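I've gone right off fancy packaging. My aunt Tülin sends sweets from Tatlı every July and I spend longer getting into them than eating them! Ribbon, sleeve, tissue, another sleeve (why?), and then three small squares of something lovely at the bottom.

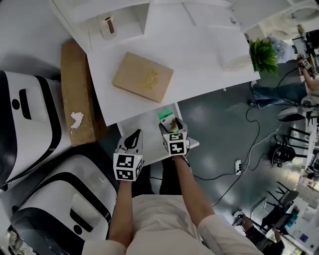
*A small carton and a flat tan box, with a bit of greenery.*

Give me a plain paper bag any day. The bakery in Bundum still twists the corners shut, and I've never once felt short-changed. I'd happily pay the same and skip the ribbon, though Tülin says I've got no sense of occasion.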